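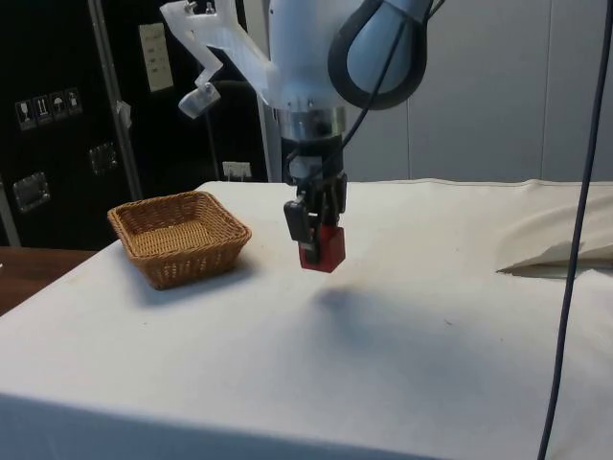
Oanh Hầu has been thinking about baskets for eight years, and she can still talk about a small square one for an entire cup of coffee. She sells wicker, table linens and wooden toys through her shop, Floseletti, and her favorite subject is what happens when you put fewer things on a table.

"People buy a big basket and fill it up, and then they can't find anything!" she says. "I love a low one. You look in and you know what you have."

Shallow sides are her big thing. A child can reach in without tipping it over, she says, and at home hers holds keys one month and blocks the next.

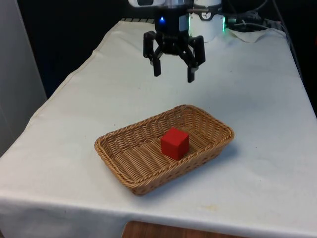

Then there's the white cloth. Isn't it a nightmare to keep clean? She laughs. "Oh, it gets specks, it gets creases, I don't iron it. But put any color on white and it just sings."

She learned that from her aunt, who covered the dining table every February for the family get-together and had 14 people around it (plus a dog). Oanh still has that cloth. She lets it hang well over the front, the way her aunt did.
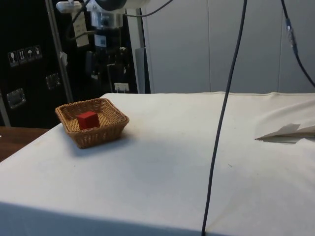
A single red cube in a square wicker basket.

And why red? "Because you spot it from the doorway," she says. "My son was 3 when he started putting his blocks away by himself, one at a time, red ones first. It took forever and I was so happy."

She tells customers to start that way too: one block, one basket, plenty of open space between them. Bigger sets can wait for another afternoon. 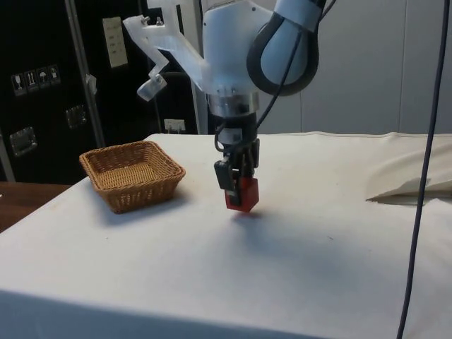 Red above the table, tan and white below, with the basket empty.

Her next project is Tuka, a line of lidded baskets she hopes to have in the shop soon. She has already changed the lid twice and is itching to change it again.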